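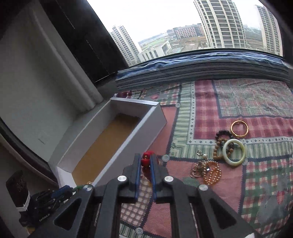

We are looking for people who own more bracelets, bangles and necklaces than they can lay hands on, and who doubt that another box will help. Pomby makes boxes, trays and pouches for small belongings at home, and every one of them comes with a leaflet saying how much calmer your mornings will be. We have our doubts about the leaflet. Most people we have met keep their jewellery in a heap, can find what they want in the heap, and own at least one handsome organiser with batteries and old receipts in it. Put a long white cardboard box down next to a pile of beads and bangles and it can stay bare for a good while. We would like to know whether that is the fault of the box, the beads, or the advice.

The study is called Gunside, after the road our workroom is on. It concerns the jewellery people wear: glass and wooden beads, jade and jade-coloured bangles, cords with a charm on them, whatever came from an aunt or a market stall. Fine jewellery kept in a safe is of no use to us. Please don't offer it, and please don't bring it to the door to show us.

What taking part involves

We visit you at home on two occasions, once at the start and once in November. On the first visit you bring out what you have and spread it on whatever surface you would normally use. For most people this is the bed, and we would rather you didn't change the covers on our account. You then sort it and put it away in your own fashion, with a tray, box or bag of ours if you want one. You may also refuse all of them, and we will write that down with the same care.

Between the visits you live with the result. We ask you to keep short notes: what you wore, whether it was where you had left it, and what you said when it wasn't. There is no app. An earlier project had an app and what we mostly learned from it was that people forget passwords.

On the second visit we look at where everything has ended up. If the whole lot is back in a heap, leave it in a heap. Tidying up before we arrive is the one thing that would spoil your part in this, and we can usually tell. 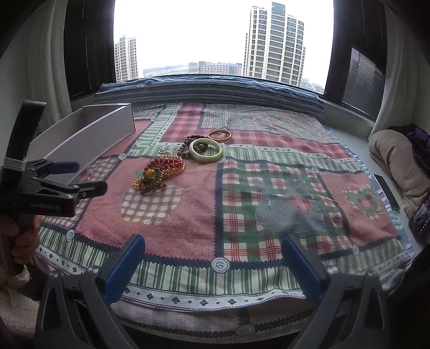 Pomby > Research > Home Storage Team

The team is small and works apart from sales, which suits both sides. Nuala Hegarty runs the visits and reads every set of notes. Liam Lynch looks after the trays and boxes, several of which he designed, and he has asked for complaints to be specific. "It's fiddly" is hard to act on. "The clasp catches on the corner and then the whole strand comes out with it" gives him a morning's work.

Who we want

You should be over eighteen, live within reach of Gunside by bus or a short drive, and own a mixed lot of everyday jewellery. Mixed matters. A drawer of identical studs will tell us very little, and a thick bangle sharing a tray with a tangle of thin cord will tell us plenty. Men are welcome and were badly missing last time. So are people who have inherited somebody else's collection and don't know where to begin.

We would especially like to hear from anyone who has followed a tidying method all the way through and then given it up. There are a great many books by people who stuck to theirs.

You don't need a spare room, a dressing table or good light. You do need to be able to bend over a bed or sit at a table for the length of a sort. If that is difficult, bring a friend or relative to do the handling while you give the orders. This has worked well before, though there can be words.

Who we don't want

Professional organisers, anyone who sells storage, and anyone who works for Vivach or Mansour, whose products will be among those on offer. We also can't take people who are moving house before November, as the second visit would measure the removal firm.

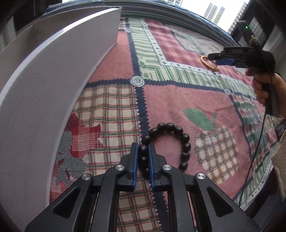
Sorting sounds like the easy part, and the usual advice treats it so: like with like, smallest at the front, done by teatime. We have yet to see it go that way. Beads and metal ask for different handling from the start. A gold bangle will lie flat on the bedspread and keep its shape, while a loop of dark brown wooden beads takes whatever shape it is given, so the second goes into a corner of a tray far more happily than the first. Then there is the question of what "like" means. By colour, by wrist or neck, by who gave it to you, by whether you would wear it to a funeral? The leaflets choose for you. We won't, and if you ask our visitors what they would do they have been told to look out of the window.

A patterned bedspread adds its own trouble. Small things such as clasps and loose beads can be hard to pick out against checks and stripes, and the standard tip is to work on a plain white sheet. Perhaps that helps. Aileen Baluyot, who handled the notes from the pilot, found that people given a sheet mostly folded it up and sat on it.

What you get

£300, paid in full after the second visit, by bank transfer. You keep any tray, box or pouch you chose, or you can give it back with our thanks. We can't pay travel because you won't be doing any. If you drop out before November we can't pay the fee, and we would sooner say so now than in the small print.

We make no promise that you will end up tidier. A few people in the pilot thought they had, and we are waiting to see how they got on over a winter before believing it.
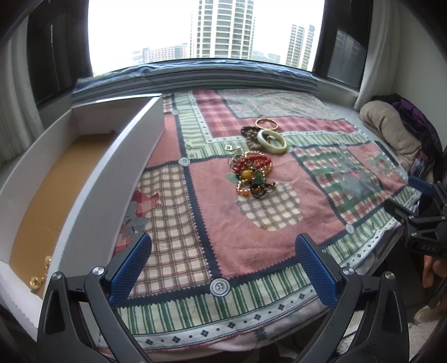 It would also be wrong to promise that your comments will change what is in the shops. Some will, some will be argued over, and some will be ignored because cardboard is cheap. You will be sent the findings in plain words, including the ones that don't flatter us.

Your belongings and your privacy

Nothing leaves your home. We do not value anything, clean anything or mend anything, so please don't save up broken clasps for us. Your name is kept apart from your notes. If you want to stop, tell us and we stop, and you needn't say why.

How to apply

There are 17 places. Write to Caoimhe Scanlon at the Home Storage Team with your name, your postcode and a few lines on where your jewellery lives at present. Be truthful about the biscuit tin. No photographs needed. If you would rather ring, ask the Gunside switchboard for Jarlath Ó Dálaigh, who can also answer questions about access, pets and children in the house during a visit.

Applications close on 30 May 2025. Everyone who writes will get a reply, including those we can't place.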